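Keeping the white tables in order at Pralholm

Members' Bulletin, July issue

The shared workrooms at Pralholm are used by more people each year than the building was planned for. The register for the past twelve months shows 1,563 bookings, most of them for the long room on the ground floor, where the white tables stand. Responsibility for that room has lain with Joar Strömberg since the spring. The Bulletin met him there on a Sunday morning, before the first booking of the day, to ask how the new rules on tables and containers are being received.

Mr Strömberg began by setting out the position he had taken over. "The tables had become storage," he said. "Members would finish their work, put the lids on their tubs and leave them where they stood. The next person moved everything to one end, and the person after that moved it back again. By the end of a week it was difficult to say what belonged to whom."

Under the revised arrangements, a table is to be handed over with nothing on it that the next member has not asked for. Containers are kept on the shelving by the door and brought to the table one at a time. Each is to be returned before another is fetched.
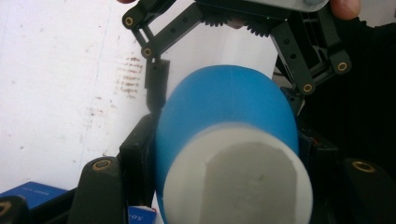
Asked whether the rule of one container at a time was not unduly strict, Mr Strömberg replied that he had expected more objections than he received. "Two members wrote to me. Both of them work with a great many small parts, and I understood their difficulty. We agreed that they may use a tray. The tray goes back to the shelf as well, and I have had no complaint since then."

The choice of white for the table tops was made by his predecessor, Sixten Sjögren, and has been questioned at more than one members' meeting. The tops were ordered through Hiditz, a supplier in Pirnmont, and a darker finish was available at the same price. Mr Strömberg supports the original decision. "A dark table looks clean when it is not," he said. "With white, you see every crumb and every thread. People wipe what they can see."

He accepted that the surface requires attention. Specks gather within a day of cleaning, and faint scuffs are left behind by objects that are pushed across the table when they ought to be lifted. 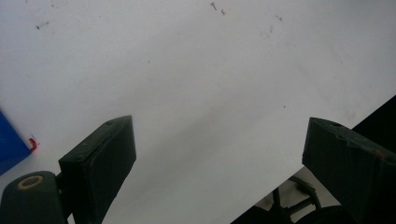

Small dark specks on the white surface in the long room.

The present practice is to brush the table first, so that grit is not rubbed into the finish, and then to wipe it with a damp cloth and a little plain soap. Scouring powder is not permitted. Mr Strömberg mentioned that one table had been treated with it before his time and now holds dirt in a patch the size of a dinner plate. A replacement top would cost 125 before delivery, and he does not intend to order one this year.

Mr Sjögren, who was reached by telephone at his home in Son, recalled that the question of cleaning had scarcely been discussed when the tables were bought. "We talked for an entire evening about the height of the legs," he said. "The tops took five minutes. I believe we were all tired." He added that he still books the room when he visits and has found it in better order than he left it.

On the containers themselves, the rules are brief. Any colour may be used, provided that it is easily seen against the table.

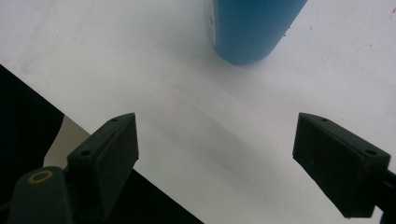

"Blue is very good," Mr Strömberg said. "I have nothing against the white ones, but they are overlooked when people clear up in the evening. We had 3 of them left out in a single week, and I walked past them myself."

He also asks that members set containers down well inside the edge of the table, and that names be written on the container and not on the lid, as lids are easily exchanged. Containers without a name are placed on the bottom shelf and kept for a month.

Further changes are under consideration for the autumn. Mr Strömberg would like a second brush and a hook for each table, and he has asked for the shelving by the door to be extended towards the window. The request will be put to the next members' meeting, where the hours for evening bookings are also to be discussed.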